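April 17, 2019

Back at the bindery bench after lunch and writing this up before I forget it, as I did with the February batch (sorry again, everybody). The job is the run of used mystery paperbacks for the lending shelf, the Nazari series mostly, the ones with the retired schoolteacher who keeps tripping over bodies. Readers adore them and read them to pieces, which is lovely for the author and less lovely for the glue.

I went through the first box this morning with Pouran Ahmadpour, who has read every one of them and had to be stopped from telling me who did it in volume 4. The trouble is nearly always the same: the old hot-melt on the spine has gone brittle, it cracks at the place where people stop and hold the book open (the big confession chapter, I'd bet money), and then the pages come away in a clump. Covers are in better shape than I feared. The first book in the series is the worst of the lot, naturally, as that's the one everybody borrows.

For the glue I tried Restix on one half of the box and our old Filent on the other. Restix goes on thinner and gives me more time to fuss with the pages, and I do fuss. Filent grabs quickly, and if you've got a page a hair out of line you're stuck with it. I fanned the spine both ways, brushed a thin coat each time, knocked the block square and left it under the weight with wax paper on either side.

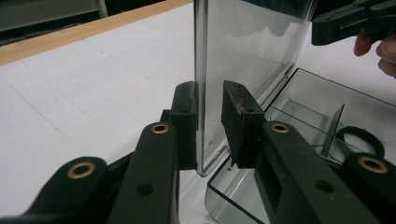 Pouran thinks the fanning could be gentler on the older printings, and she's probably right, the paper in those is awfully soft and tan at the edges. I had two of them shed little crumbs all over the bench. On the next lot I'll fan less and put on a second coat instead, and we'll see whether they open as nicely. I'd hate to end up with a book that won't lie open on a kitchen table, which is where I do all my own reading!

Américo Nogueira stopped by with the Hokov omnibus, all 900 pages of it, and asked if it could be saved. I said yes before I'd looked at it properly. The spine is split clean through near page 200 and somebody has been at it with packing tape, so the tape has to come off first, slowly, with the warm spatula. I may split it into 2 volumes and make plain covers for both. He'd rather keep it whole, and I do see why, there's a funny inscription in the front from his aunt. Leaving that for him to sleep on.

Still to do: trim the wax paper smaller, order more Restix (the small bottle, the big one skins over before we get to the bottom), and check the weighted books tomorrow before anyone moves them. Please don't peek early. Pouran, volume 4 is on my desk, and I'm only up to the boathouse, so not a word.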